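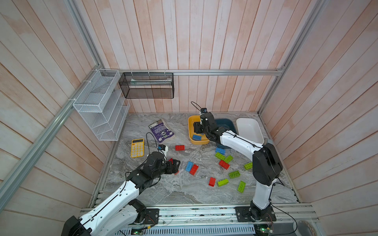
Protum have been a band for 13 years, and for most of that time they recorded whatever they had as soon as they had it. Their new album, Maddocks, took nearly two years. The band's guitarist, who also writes most of the words, met me before a rehearsal to go over how it was made.

"We had a finished record in December of the first year," the guitarist said. "We played it back in the van on the way to a show and didn't talk for a while. Then the drummer said the slow ones were too slow, and we ended up throwing out half of it."

What remained was five songs, and five more were written over the following spring. The final running order has 10 tracks. The oldest, "Plavora," goes back to the band's first rehearsals and has been played live in at least three different keys.

"It was in E when we were loud," the guitarist said. "Then it was in D because of my voice. On the record it's in C, with the organ doing the part I used to play. I don't play on it until the second chorus."

The organ is new to the band. It belongs to the keyboard player, who joined after the last tour and had previously worked mostly in church music and wedding groups. The basic tracks were cut live in one room, with the bass amplifier in the hallway and the door propped open. Vocals were done later, usually in the morning.

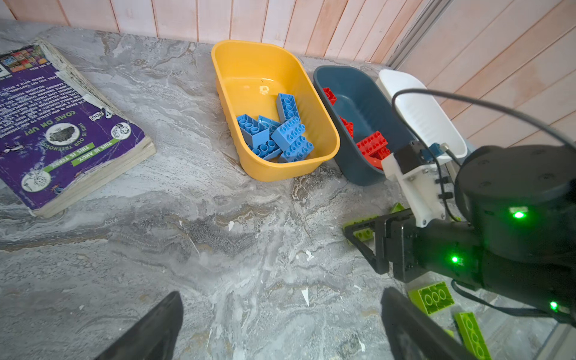
A paperback with a purple back cover.

I asked about the lyrics, which are shorter than on the earlier records. Several songs have only one verse, sung twice.

"I used to fill every bar," the guitarist said. "When I went back to the old songs to get ready for the tour, I couldn't remember half the third verses. I figured if I can't remember them, I don't need to write them."

The album comes out on Setolum, the label that put out the band's last two singles. The first vinyl pressing is 617 copies, an odd figure that came from the plant's final count. The band kept 2 boxes to sell at shows and the rest went to stores and mail order.

Touring will be limited. Two members have day jobs, and the drummer has a new baby at home. They plan to play long weekends through the summer, driving no more than six hours each way. The set will include the whole album, though not in order, and a few songs from the first EP that they have not played in years.

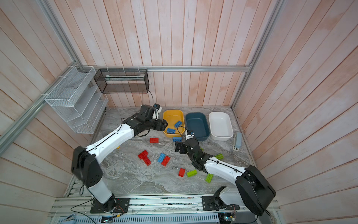 The bass player, who came in while we were talking, objected that the first EP songs were still too fast and that nobody had agreed to play all of them. The guitarist said they would try them that night and see.

They started with "Plavora." The organ was too loud in the small room, so they stopped after the first verse, turned it down and began again. I stayed for four songs. The last was a new one with no title and no words yet, and they played it three times.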